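Participants wanted: does it matter how you wash your towels?

Jesel is looking for 400 households to take part in a home laundry study starting in October.

You have probably read that fabric softener ruins towels. You have probably also read that vinegar saves them, that vinegar wrecks the washer, and that a new towel needs two hot washes before it will dry anything. We have read all that too, and we went looking for the evidence. Most of it was one website quoting another, and the rest came from people selling something. So we would like to find out, and we would be fine with finding out that none of it makes any difference.

What you would do

You get a set of new bath towels and a sheet with one washing routine on it. You follow that routine for 7 weeks and fill in a short form after each wash. Then you mail the towels back and we test how much water they soak up. You don't get to pick the routine. If you already know which one is best, please let us test that belief on somebody else's towels.

Who can apply

Adults with a washer at home that they don't share with another household. A dryer is fine, a clothesline is fine, but you have to stick with one of them. We can't take people who work for a detergent or appliance company, or who live with someone who does.

What you get

$389 if you finish, paid after your towels arrive. Nothing if you drop out in week two. We know that sounds hard, but our last study, Naltis, had 626 sign-ups and a results table full of holes. You also don't keep the towels.

What we don't promise

You won't get softer towels. You won't get "life-changing" laundry tips. We will send you the results whichever way they come out, including if they are dull.

How to apply

Write to Remo Wieser at the Jesel study desk by September 9, 2023. Tell us what kind of washer you have, how you dry your laundry, and how many loads you do in a normal week. Please don't send a cover letter. Applications through agencies or survey panels go straight in the trash.
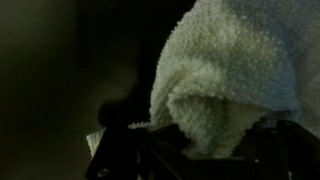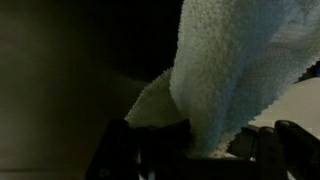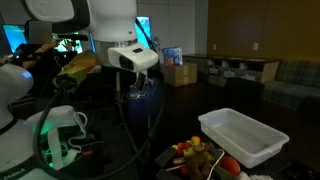
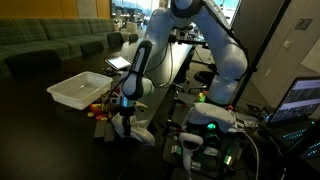
White terry towel, close up in the first two photos.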